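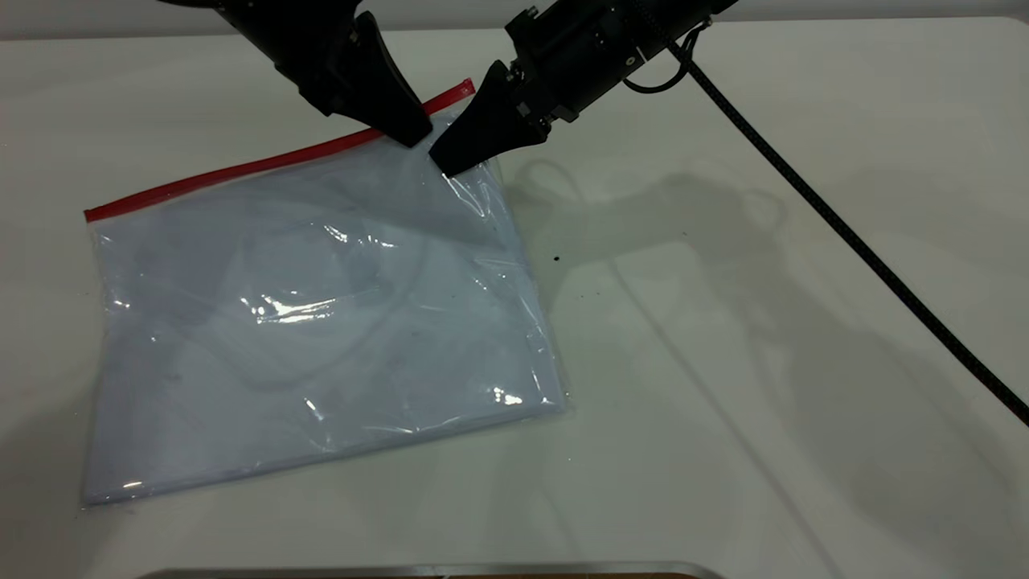
A clear plastic zipper bag with a red zipper strip.

Zipper storage bag

A zipper storage bag is a flexible plastic bag that can be opened and closed again and again by means of an interlocking strip along its mouth. It is also called a zip bag, a press-seal bag, a slider bag (when it has a slider) or, in many homes, simply a baggie, although that last word is older and first meant a thin bag with no closure at all. Few household objects get used in so many different ways. The same bag design holds sandwiches, coins, fossils, screws, seeds, stamps, spare buttons and soup!

Closure

The heart of the bag is its zipper, and it is a lovely piece of design. Unlike a metal zipper on a coat, it has no teeth. Along one side of the mouth runs a narrow ridge, shaped in cross section something like an arrowhead or a mushroom. Along the other side runs a groove with two small curved lips. Press the ridge into the groove and the lips spread apart, let the head of the ridge through, and spring back behind it. The plastic has to be soft enough to bend and stiff enough to snap back, and a good zipper manages this many times before it wears out.

Most zippers are easier to open from the outside than from the inside. The hooks on the ridge are often uneven, with the larger hook facing the contents, so a bag stuffed full of apples can push hard on its own closure without popping open, while a gentle pull on the two flaps above the zipper parts it right away.

Common forms include:

Single track. One ridge and one groove. Cheap, light and fine for dry things.
Double track. Two ridges side by side, with a little trapped space between them. Usual on freezer bags.
Slider. A small plastic clip rides along the zipper, pressing it shut in one direction and spreading it in the other. A great help to people with stiff or sore hands.
Hook strip. Rows of tiny hooks that close even when flour or sugar gets into the strip.

Many makers color the zipper strip. Red and blue are both widely seen, and color makes the closure easier to find on a clear bag. In some two-color designs, each half of the zipper has its own color and the pair blend into a third when they are pressed together, a simple trick that shows at a glance whether a corner has been missed.

Material

Nearly all household zipper bags are made of polyethylene, usually the low-density kind, which is clear, soft and stays flexible in the cold. Freezer bags use a thicker film than sandwich bags. The added thickness slows the loss of water from food, and that loss is what causes the dry, pale patches known as freezer burn.

Silicone bags have become popular as a longer-lasting choice. They are heavier and cost more, and they are usually cloudy where polyethylene is clear, but many of them can go through a dishwasher. Bags made from plant-based plastics are sold as well, and how well they break down depends a great deal on where they end up.

Manufacture

Film for the bags is often made by blowing. Melted plastic is pushed up through a ring-shaped opening and inflated into a tall, thin bubble, which cools as it rises and is then flattened and wound onto a roll. It is a wonderful thing to watch, a shimmering column of plastic taller than a house in the larger plants.

The zipper may be formed together with the film or made as a separate strip and joined on with heat. The film is folded, the zipper halves are lined up and pressed together, and a hot bar seals and cuts the sides. The fold becomes the bottom of the bag, so it needs no seam there. A small plant such as the former Plorkero works in Griltarbridge, which ran a single line, could turn out over 4000 bags in a shift.

Uses outside the kitchen

Collectors and field workers took to zipper bags early and with great affection. In archaeology, small finds are bagged with a paper label tucked inside, facing out. Seed savers use them too, with the caution that seeds must be fully dry before the bag is closed or they will mold.

The Hinojosa seed collection, started by the gardener Higinio Ponce, is a charming case. Ponce kept 145 kinds of bean in clear bags clipped to a wire, so that visitors could hold each one up to a window and admire the speckles and stripes. His sorting method, with pole beans at the left and bush beans at the right, is still followed there, and the wire comes out for a seed swap each July.

Travelers use zipper bags to keep leaks away from clothing. Hikers carry maps in them. Cooks marinate in them, crush crackers in them and snip off a corner to pipe frosting.

The Jinard fold

The Jinard fold is a way of filling a bag with liquid using one pair of hands. The top 6 centimeters of the bag are turned outward to make a cuff, and the bag is stood in a jar. The cuff keeps the zipper clean during pouring, and a clean zipper closes far better. After filling, the cuff is turned up again, the zipper is pressed shut except for a small gap, and the air is eased out before the last bit is closed. A bag holding 200 milliliters of broth can then be frozen flat and stacked like a book on a shelf.

Care and reuse

Bags that have held bread, dry fruit or vegetables can be washed in warm soapy water and dried upside down over a wooden spoon. Those that have held raw meat or fish are best thrown away. The zipper should be rinsed from the inside, where crumbs gather in the groove, and checked for splits at both ends, the usual place for a worn bag to fail.

Where recycling is offered, polyethylene bags are normally accepted with other soft film and must be clean and dry.

See also

Food storage
Polyethylene
Sandwich bag
Vacuum sealing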